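I have been thinking about the lunches we used to have at my aunt's place in Binholm, where you stayed at the table until well after the coffee was gone - and I do believe we gave up something dear when we all started eating at our desks. A meal taken slowly, even a plain one, lets people get around to what they meant to say. My aunt would have given us 30 minutes just for the soup!
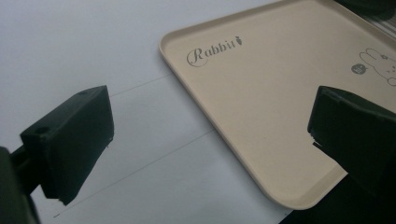

Does it have to be every day? Friday would do nicely, to begin with.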